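Small Parts Storage > Boxes, drawers and tins > Hinged compartment boxes: do you fill them or just own them?

plonkwasher
Posts: 184

Spent the evening moving my hardware out of jam jars and into hinged compartment boxes, the flat kind with a lid that folds right back. I bought several because they were on sale at Geraghty, and because I am a person who believes a box is the same thing as a plan.

Problem: I have more kinds of things than cells. M3 screws in four lengths, M3 nuts, washers, the brass inserts, springs out of pens I will never see again, and a population of little metal cubes and spacers that came with a shelf kit. Do you sort by type, by size, or by what you grab together? I want to do this once.

stirkside_sue
Posts: 1504

You won't do it once. I've done mine four times and I'm eyeing it again.

Sort by what you grab together. I had everything by type for years and every job meant three boxes open on the bench and my elbow in one of them. Now there's a "hinges" box and a "things that hold the dog gate up" box and I get on with my life.

Gridley_B
Posts: 106

Disagree with Sue, with respect. By type, then by length, left to right, shortest first. "What you grab together" works until you start a job that isn't one of your jobs. Then your M3x10s are in four different places and you go out and buy more, and now they're in five.

stirkside_sue
Posts: 1504

Gridley, you label your label maker.

Gridley_B
Posts: 106

It has a cable and a spare tape. They need to be kept with something.

tin_lid
Posts: 2

New here. Why not just tins? My granddad had tobacco tins, one thing per tin, and he could find anything. No dividers for stuff to sneak under.

plonkwasher
Posts: 184

I like tins. Tins don't like me. I can't see into them without opening them, and I open them upside down.

Good point about the dividers though. I have one cheap box with lift-out walls and the flat washers migrate. I tipped it on its side carrying it up the stairs and got a mixed salad.

Gridley_B
Posts: 106

That's what you get with removable dividers. Hold the closed box up to a lamp, and if you see light between the top of the walls and the lid, washers will go through it. I cut a piece of thin craft foam to the size of the lid and press it in. The foam sits down on the walls when you shut it. Takes five minutes. I've carried Prellis boxes sideways in a backpack like that and nothing moved.

stirkside_sue
Posts: 1504

OK, the foam is good. I'm stealing the foam. I am not stealing the left to right business.

marrowfat
Posts: 731

Moderately important question that everyone skips: where does the lid go when it's open? On a narrow bench a box with a fold-back lid takes up twice its own depth. I had mine hanging off the back edge and the weight of the lid walked the whole thing off. I found the last spring in October.

plonkwasher
Posts: 184

Good question, and I hadn't thought about it at all. I'd been working on the arm of the couch like an animal. Moved to a proper table and it's a different sport. Open lid toward the back, cells toward you, and the lid makes a decent tray while you're sorting. Tip a handful into it, pick out what you want, deal with the rest when you feel stronger.

The other thing I'd say is go for a pale surface if you have one. Small gray hardware on dark wood is a hiding contest and the hardware wins.
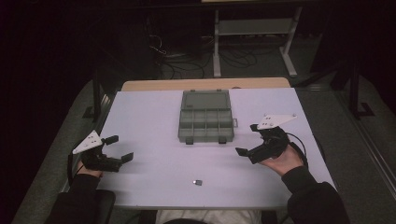 Also, work on one piece at a time for the fiddly stuff. I know it sounds slow. When I have a heap in front of me I start pushing it about with a finger and calling that sorting. One bit on the table, into its cell, next. It goes faster than it has any right to.

Eight cells is my favorite size so far, by the way. Two rows of four. The really big boxes look great in the store, and then you have cells left over and you start inventing categories. I have a cell called "maybe."

tin_lid
Posts: 2

What's in maybe?

plonkwasher
Posts: 184

Couldn't say for certain.

Gridley_B
Posts: 106

Eight is too few for fasteners. You run out at the second thread size. Fine for a single job, I suppose, which means you've gone over to Sue's side without telling anyone.

stirkside_sue
Posts: 1504

Welcome. We have biscuits, they're in with the wood screws.

marrowfat
Posts: 731

Check the latches before you load it up. The little ones on the Plonard boxes pop open if you pick the box up by the front. Carry it flat, hand underneath, hinge side toward you. Mine has a rubber band round it now and looks terrible.

plonkwasher
Posts: 184

Rubber band noted. Still undecided on the cubes. They're too nice to throw out and I can't think of one thing they're for.

Gridley_B
Posts: 106

Spacers go with washers.

stirkside_sue
Posts: 1504

They do not.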